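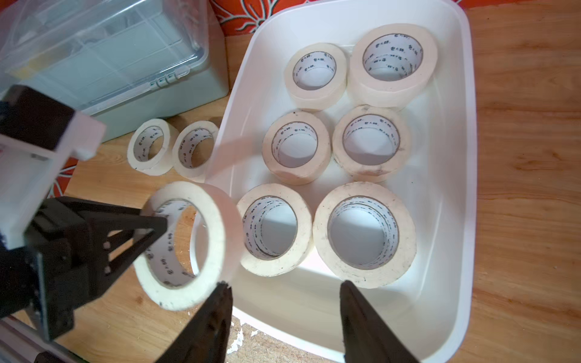
1 min read

Home | Lists | Archive | Search | Log in

From: Wael Naciri
To: Nuso workshop list
Date: 10/12/2019
Subject: Re: masking tape, where does it live now?

Dear Emmanuel, dear all,

Emmanuel Mfinanga wrote:
> I looked for masking tape in the drawer and found none.
> Did we finish it? I can order from Lengyel, but the
> smallest order is 146 and I do not want so many.

Please do not order yet. In November I moved the tape to the white tub, next to the clear box with the latch. The rolls should lie flat there, with the hole up, so you can see quickly which is wide and which is small. Small ones may also stand on edge, but then they lean on each other and the big roll takes the rest of the place.
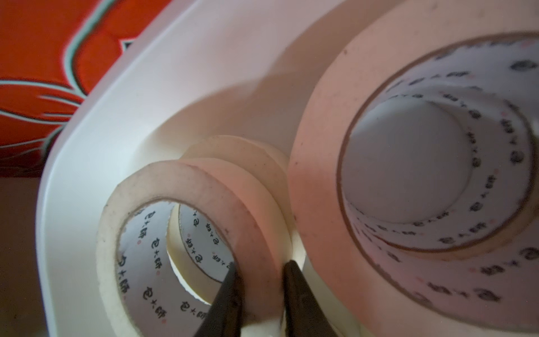
Small rolls on the left, the large one on the right.

Some rolls have dust and grey marks on the outside. I pull off the first turn and throw it away, then the tape is good for painting edges. Please keep the dirty ones for labels on boxes.

If you use the last small roll, write it here on the list.

With kind regards,
Wael

2 replies | 0 shares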